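Ondberg Home Capture Rulebook, 2nd edition - review

Ondberg wants $499 for a set of rules on recording household tasks with hand-held grippers. I went in doubtful, and 11 chapters later I still am, mostly.

The good part is chapter 2, on consent and privacy. It makes you get a signature from every adult in the home, and it says what to do when a neighbor wanders in. Sireck's free guide skips that completely. The chapter on task setup is weaker. It says to "keep the work area representative" and leaves it there. Does that mean clearing the table or not? How much of the next room may show? For a job as small as chopsticks in a paper cup, I wanted a plain yes or no on whether an open kitchen door behind the table is allowed.
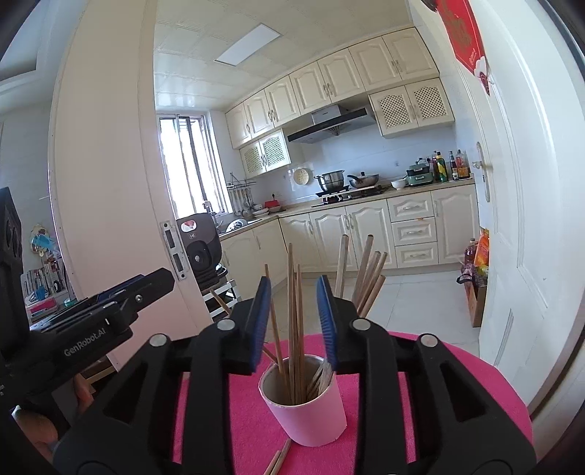

Myrto Mavromatis wrote in to disagree: a rule that strict would push everyone toward bare rooms, and then the robot never learns what a home looks like. Fair point, but then the book should say so in a sentence a new operator can follow.

Chapter 9 covers audits. Ondberg lets you audit yourself - with a form it sells separately. I don't call that a standard.

Buy one copy for the consent forms if you have no lawyer. For the rest, start with Sireck and write down your own house rules.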